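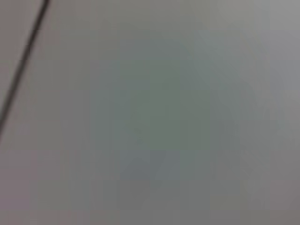 The Gray Room

Vaughn Kasprzak has painted the same back bedroom four times, and he would like it known that he is done. The room is on the north side of a small house, it gets no direct sun between October and the end of March, and every gray he has put on the walls has turned into some other color by dinnertime.

"The first one went purple," he says. "The second one looked like a battleship. My wife said she'd sleep in there when I died."

Gray is the color people pick when they don't want to argue about color, and it causes more arguments than any other. Almost no house paint sold as gray is only black and white. There is some green in it, or blue, or red, and the amount is small enough that you can miss it on a chip the size of a playing card. Put the same paint on 300 square feet of wall and you will see it.

Kasprzak runs the paint counter at Hadgu, a hardware store that has been on the same corner since his father worked there. The store carries two lines, Iltex and Brosix, and between them there are 286 colors he would call gray. He has a drawer where he keeps the chips people bring back. Most have a word written on them in ballpoint. Pink. Mud. Dentist.

He tells customers to start with the window. North light is cool, and a gray with blue in it will look colder in a north room than it did in the store. South light is warmer and forgives more. East and west rooms change during the day, so a wall that is fine at breakfast can look greenish by late afternoon. If there is a big tree or a lawn outside the window, some of that green comes in too.

Then he asks about bulbs. Paint counters are bright and cool, and most bedrooms are lit with warm bulbs of 2,700 or 3000 kelvin. A gray with a little red in it can look plain in the store and mauve under a bedside lamp. Kasprzak keeps a lamp under the counter with a 3000 bulb in it and turns it on for anyone who will wait a minute.

The floor matters more than people expect. An orange-toned oak floor makes a cool gray look bluer. A green carpet throws green on the lower part of the wall. He once sent a customer home with three different quarts for a wall with a dirty patch at knee height, and the patch turned out to be the shadow side of an olive armchair.

The usual advice is to paint a test square on the wall. Kasprzak doesn't like it. The old color surrounds the square and changes how you see it, and then you have a ridge to sand. He has people paint a piece of poster board, two coats, leaving a white border all the way around. Move it from wall to wall. Put it in the corner, where two walls reflect onto each other and the color gets stronger. Look at it in the morning, at noon and with the lamps on. Leave it up for 2 days and don't make up your mind on the first one.

Sheen is the other half of it. A flat finish scatters light and the color stays fairly even from one end of the wall to the other. Eggshell picks up some glare near a window, so the same wall reads lighter there and darker at the far end. Semi-gloss on a big gray wall shows every roller mark and every patch of joint compound. He will sell it to you, but he'll ask what it's for.

Touch-ups on gray are hard. The paint on the wall has aged a little and the paint in the can hasn't, and mid grays show the difference more than whites do. If the scuff is small, he says to dab it with a small foam brush and leave it alone. If it's bigger than your hand, paint the whole wall, corner to corner. Write the formula on a piece of tape and stick it behind a switch plate. The label on the can will be covered with drips by the time you need it.

The fourth gray in his own back room is a Brosix color called Drolen. It is a warm, middling gray with some brown in it, and on the chip it looks like wet cardboard. He walked past it for years. On the wall, with the shades up, it is gray. At night it is a little warmer than gray.

His wife has moved her sewing table in there. She has asked about the ceiling.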